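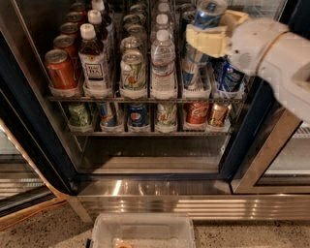
Remzi Türkmen wrote in to ask why anyone should pay extra for a glass door when a solid one keeps drinks just as cold and costs less to run. Fair question, and the Clivska 143 product sheet does a poor job of answering it.

Clivska 143 Glass Door Beverage Refrigerator
Sold by Prota Equipment
Page updated 11 August 2022

We stock this unit and would like to sell you one. We also have the maker's brochure in front of us, and parts of it need a second look.

Capacity
The 143 in the name is liters, measured with the shelves out. With shelves in you get less, and the brochure never says how much less. If you are replacing an older cooler, compare shelf area, which you can measure yourself with a tape.

Temperature
Clivska claims the cabinet holds its set point "in any room." We doubt it. The small print gives a test room of 24 degrees Celsius with the door shut, and a break room in July with people going in and out is a different matter. Put it by a sunny window and expect the compressor to run a lot.

The thermostat is a plain dial with no display. Some buyers dislike that. We would still take it over the touch panel on the Faulkner, a panel we have had to replace more often than we'd like.

Glass door
Double pane, reversible hinge. Called "fog free" in the brochure - it has no heater in the glass, so on a humid day it will fog like any other. As for Remzi's point, a solid door does insulate better. What you are buying with glass is that people choose before they open. Whether that makes up the difference on your electric bill depends on your people, and we have seen no numbers from Clivska that settle it.

Shelves
Coated wire, adjustable. The coating chips if you drag them, so lift. Each shelf is rated for 15 kg, spread evenly. Extra shelves are a separate order and are usually slow to arrive.

Noise
Listed as "whisper quiet," with no decibel figure. It hums. Fine in a hallway or a shop, annoying next to a desk.

Warranty
24 months on parts, compressor included. Labor is not covered after the first year, and the door gasket counts as a wear item from day one. The "100% satisfaction promise" on the carton is Clivska's wording and appears nowhere in the warranty text. Ask them what it means before you lean on it.

How it compares
The Lisach is cheaper and has the same style of door, but its feet don't adjust, so an uneven floor leaves the door swinging. The Faulkner looks nicer and costs more.

Delivery
Curbside only. Stand the unit upright overnight before plugging it in. Lock and key are in the bag taped to the back.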